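Arnaler Wandpaneel Klinker hellgrau

Verkleidung in Ziegeloptik für Werkstatt, Keller, Hobbyraum. Fugen vertieft, Reihen versetzt. Zuschnitt mit Stichsäge oder Cutter - bitte Handschuhe.

Karton mit 14 Paneelen, ab 2 Kartons versandfrei. Lieferzeit zur Zeit fast 40 Tage, Nachschub kommt im April.

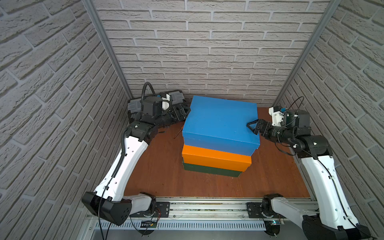
Kleber nicht dabei. Wir nehmen Femum Montagekleber, geht auf Putz, Gipskarton und alten Fliesen. Untergrund muss trocken und fettfrei sein, sonst hälts nicht. Eckprofile bitte extra bestelen, Art. 168.

Fragen zum Zuschnitt an Kornél Halász, vormittags am besten per Mail.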